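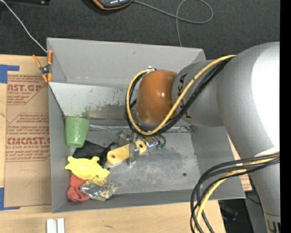

## Bin 2406: Notice of Unclaimed Contents

To the residents of Galtano House, from the Office of Residence Services

18 Jan 2024

Residents are reminded that articles left in the shared rooms are collected at the close of each month and held in the gray metal bin for a period of 20 days. After that period the contents pass to the Office, which may give them away, store them or discard them at its discretion. The following articles are currently held under number 2406:

- One cup, plastic, light green.
- One block, wooden, pale yellow, with a round hole at one end and a small metal clamp attached.
- One plush toy, bright yellow, in the form of a small animal.
- One cloth, coral red.
- One black article, crumpled. Kind not determined.
- One piece of clear plastic wrap, with silver and gold patches.

The orange spring clamp on the edge of the bin is the property of the Office and may not be claimed.

Claims must be made in writing. A claim must state the article, the room in which it was left, and the reason it was left there. Claims that omit the reason will be returned.

## Claims Received

**First claim.** The resident of the upper back apartment claims the cup. It was left in the laundry room. Reason given: "I set it down to fold a sheet, and then the telephone rang." The Office accepts this reason. The cup may be collected at the desk.

**Second claim.** A resident who did not sign the form claims the wooden block. Reason given: "It belongs to the door." The Office has inspected every door in Galtano House and finds none that is missing a block. The claim is returned.

**Third claim.** The Fasevness Reading Circle claims the plastic wrap, stating that it covered a cake served at the meeting in May. The Office observes that the holding period for May has long since passed, and that the wrap was collected in another month. The Circle has replied that it was a different cake. The claim is under review.

**Fourth claim.** Mr. Šimek, of the ground floor, claims the black article. Asked to state what it is, he writes that he would know it if he could hold it. Under the rules, an article may not be handled before the claim is approved, and the claim may not be approved until the article is named. Mr. Šimek has been advised of his right to appeal.

**Fifth claim.** Teresa Rafferty claims the plush toy and the coral-red cloth together. Her statement is entered in full, as the rules require:

"The cloth is its blanket. My daughter left both of them on the window seat in the front hall on the morning we took her to the train. She is grown and did not need them. She had carried them down in her coat pocket and I believe she meant to take them, and then at the last minute there were two suitcases and a bag of sandwiches, and she put them on the seat to free her hands. I saw them there. I did not say anything. I thought that if they stayed on the seat she would have to come back in for them, and we would have another minute. She did not come back in. When I got home from the station the hall had been cleared.

You ask for the reason they were left. I have put down the only one I know. I would be glad to pay whatever is owed."

## Findings

The Office has considered the fifth claim at length. The rules provide that an article left by intention is to be treated as abandoned, and that an article left by oversight is to be returned. They make no provision for an article left by oversight on the part of one person and by intention on the part of another.

The schedule of fees sets a storage charge of 300 for a claim of this kind. The schedule was drawn up by Granderex, the former managers of the building, and does not state 300 of what. The Office has written to Granderex on several occasions. The letters have come back unopened.

In the absence of guidance, the Office finds as follows:

1. The fee is waived.
2. The toy and the cloth are one article, and were entered as two in error. The register will be corrected.
3. The article is released to Mrs. Rafferty, or to her daughter, whichever of them comes first.

Mrs. Rafferty is asked to bring a bag. The desk is open until the evening bell, and on the day of collection it will remain open until the last train has come in.

Mr. Šimek's appeal will be heard next.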